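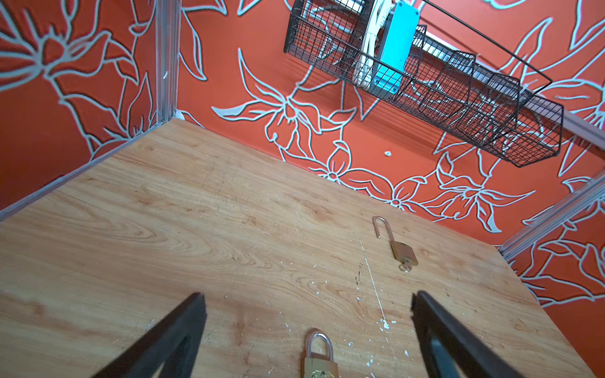 Padlock maintenance, part 4: brass bodies

The spare padlocks have moved to the wooden table for the month, and November is when I service everything that will spend the winter outdoors. Two brass ones were first in the queue, one shut and one open with its key in. The paint on the tabletop is from an older job and does not come off with anything I own.

A brass body does not rust, which leads people to assume the lock needs no care. The parts that fail are inside it. The pins and springs sit in a narrow keyway that collects grit, and the shackle drops into two holes that hold water if the lock hangs the wrong way up. The lock from the Paladcombe gate had been hanging that way for 9 months when I took it down, and the key would turn only a quarter of the way.

My procedure is as follows.

Open the lock before doing anything else and leave the key in while you wipe the body. Take the key out and blow the keyway clear with short bursts of air, keyway facing down. Flush with a small amount of solvent – I use Restix, mostly because I have a can of it – and let the lock drain on a rag overnight.

Lubricate with dry graphite or a PTFE product. Oil works for a few weeks and then holds dust. Put a little on the key, insert it, and work it in and out a dozen times. Wipe the key between passes until it comes out clean. The shackle gets a separate thin coat where it enters the body, on both legs.

Test the lock closed. A shackle that needs a push to seat usually has dirt in the heel hole, and a second flush clears it more often than not.

Kayode Garba wrote to ask whether the brass should be polished. I don't bother. Polish residue ends up in the keyway, and the dull surface does no harm.

Keys are the other half of the job. Mine are logged by number in a notebook. Key 812 has no lock that I can find, and I have tried it in all of them. It stays on its hook until spring.

The next part covers the laminated steel locks from the Akande shed, where rust is the main problem and the flushing step takes a good deal longer.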